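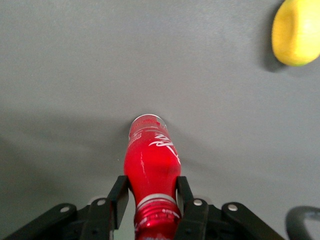

Cell 2 at Dinstead, seen from the wrist camera, with the fingers closed on a red bottle near the neck.

Cell 2 gets new finger pads and a new check sheet

Tuesday, December 7, 2021

Cell 2 in the Dinstead building is back on the regular schedule after two days of work on the gripper. Ghazal Pakzad did the mechanical work and Mahtab Ghasemi redid the camera setup.

The cell had been dropping bottles since the week before Thanksgiving. Most of the drops came on the turn toward the bin, and at first we blamed the arm speed. Slowing it down made little difference. When Ghazal took the fingers off she found the left pad worn smooth along its lower half and one of the linkage bolts a quarter turn loose. The two fingers were meeting slightly out of line, so a round bottle could roll between them.

Both pads have been replaced from the Prarkine spares box. The linkage bolts were taken out, cleaned, put back with fresh thread locker and marked with a paint pen on the side away from the camera. If a mark no longer lines up, stop the cell and tell Ghazal. Please do not tighten the bolt yourself.

Mahtab cleaned the wrist camera lens and ran the calibration again. The old one dated from June, before the bracket was changed, and it put the grip point too far toward the middle of the bottle. The cell now takes contoured bottles by the neck, just above the cap, where the pads have a narrower shape to close on. She also turned up the overhead light, as the arm throws a wide shadow on the table when it comes down low.

The test run was 800 picks over Thursday and Friday, with bottles lying on their sides and a few odd shapes from the Karimi set left on the table. There were no drops in the last 215. The earlier ones were traced to a grip force setting that had gone back to its default when the controller was restarted. It is now saved in the Stevemar profile, so load that profile after every restart.

The new check sheet is on the clipboard by the gate. Wipe the pads with a dry cloth at the start of each shift, look at the paint marks, and write down the pick count. Pads get measured every 100 hours. Two spare sets are left and more are on order.

Cell 3 has the same gripper and will be done next.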